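**Wotley Workshop Puts Its Towel-Folding Build on Show, With Few Promises**

WOTLEY, October 2018 - The shared workshop on Cheung Street will open its doors to anyone who wants to see a pair of robot arms work through a bin of laundry. Members who built the rig ask visitors to keep their hopes modest. A person with a free evening can still fold faster, and the workshop has no plans to claim otherwise.

The project, named Stolen after a running argument over whose idea it was, began in March as a reply to a run of glossy online clips showing machines that tidy whole bedrooms. Members doubted most of what they saw. The clips rarely said how many tries were thrown away, or who was steering. The group decided to build something small and keep an open log of how it did.

Parts came to over $600, before tools and the arms themselves, which are on long loan from Cikov, a local repair firm. The log now holds 230 attempts at one job: take a towel, lay it flat, fold it and put it on a tray. By the group's own rule, a fold counts only if the edges line up and no hand touches the cloth. By that rule, 134 attempts passed. Thick towels did better than thin ones, and anything with a loose tag gave trouble.

"We would not let this near a good shirt," the build group said in its notes. "It folds towels, on one table, in good light. Move the table and we start again."

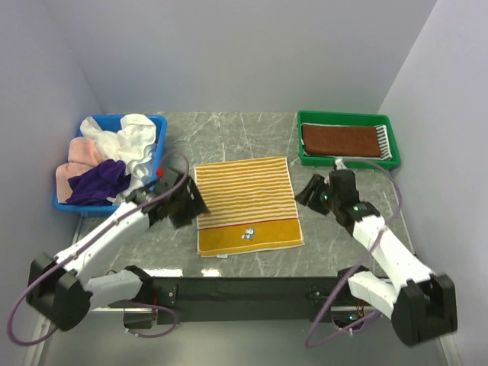 Can the rig do a full load of laundry without help?

Only on a lucky day. Most runs need a member to step in before the bin is empty, and those runs go down in the log as failures.

The open evening will include 2 live sessions, with the log on the bench for anyone to read. Failed folds will stay in the program - the workshop will not run a backup video. Visitors may bring a bath or hand towel of their own, clean and dry, at their own risk. Fitted sheets will be turned away at the door.

Plans, wiring notes and the parts list are free to copy at the front desk. The workshop is not selling kits and is not looking for investors.

**Contact:** Front desk, Wotley Workshop, Cheung Street, Wotley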